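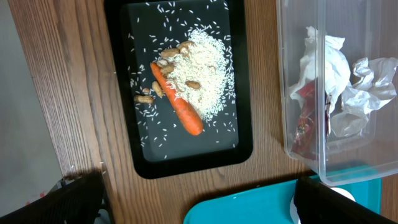
Why do we wash the rice before we weigh it for the starch paste? Because the loose starch on the grains changes from bag to bag, and the paste then comes out thicker or thinner for the same weight.

May, notebook page for the paste trials, afternoon

I continued with the Jarman recipe, batch 2. The rice was soaked overnight and ground in the morning with the small mill. I took 1053 g of slurry, a little more than planned, and passed it through the fine sieve. What stays in the sieve I keep in the fridge, please do not throw it away.

Cooking was on low heat with constant stirring. The paste became clear later than in batch 1. I think the pan is too wide, so it loses water at the side. It had small lumps, and I pressed it through the sieve one more time.

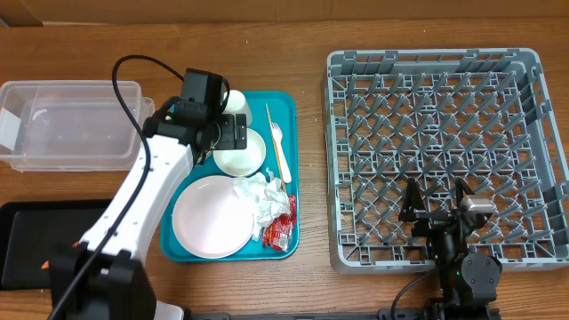
Bench with the teal tray, May.

For the test strips I used the Stiltska paper, which is thin and has long fibres. Three strips were pasted on old book cloth and put under the board. The corner of one strip lifts when I bend it. The other two hold well. I would like to repeat this with the Jorker paper, but we have only the heavy sheets of it left.

Still to do: write the dilution on the lid of each jar, as I could not read my own label from last time.
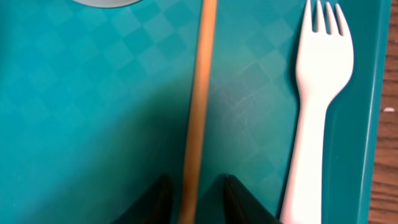
Next batch

Soak shorter, use the narrow pan, and add the water in two parts.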